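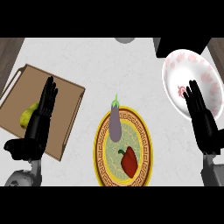 Thanakorn Tanasarn doesn't think a weeknight curry can be made in 8 minutes, and he has tried it enough times to be annoyed about it. The claim is printed on the lid of the Purnuro curry base, a jar that has been selling well since February, and readers have written in asking if it holds up.

"Eight minutes from when?" he asks. "From when the chicken is already cut? From when the pan is hot? I put a timer on when I opened the fridge and I was eating at twenty-five past. I started at six."

Tanasarn ran the kitchen at Chantharasri for years before he began teaching home cooks in Skernmont. He is not against shortcuts. He buys curry paste himself, and he says so without lowering his voice. What bothers him is the arithmetic on the label, and the idea that onions will brown faster if you are in a hurry.

"They say two minutes for the onions. In 2 minutes an onion is warm. It isn't sweet, it isn't soft. You can eat it, sure."

I told him I had made the jar version twice and liked it the second time. He wanted to know what I did differently. I had added lime juice and a spoonful of fish sauce at the end, and thrown in a handful of basil.

"So you fixed it," he said. "You paid for a sauce and then you seasoned it."

The recipe club Olance gave the jar its top rating in the spring, based on 3247 member votes. I brought this up expecting him to soften a little. He did not.

"Did those people cook it, or did they click on it? I would like to see 100 of them make it next to a plain can of coconut milk and a spoon of paste. Same chicken, same rice. Then ask."

That is more or less what he suggests people do at home. Fry the paste in the thick part of the coconut milk until it smells strong and the oil starts to separate, then add sliced chicken thigh and the rest of the milk. Simmer it until the chicken is cooked through. Fish sauce, a little sugar, lime off the heat. He won't put a number on the whole thing, though when I pushed he allowed that half an hour was fair if the rice went on first.

Would he keep a jar in the cupboard for a bad night?

"On a bad night I eat eggs," he said. "Eggs and rice, some chili. Nobody has to print anything on a lid for that."

He did take the half-empty jar I had brought with me. He wanted to try it as a marinade, he said, and he didn't expect much.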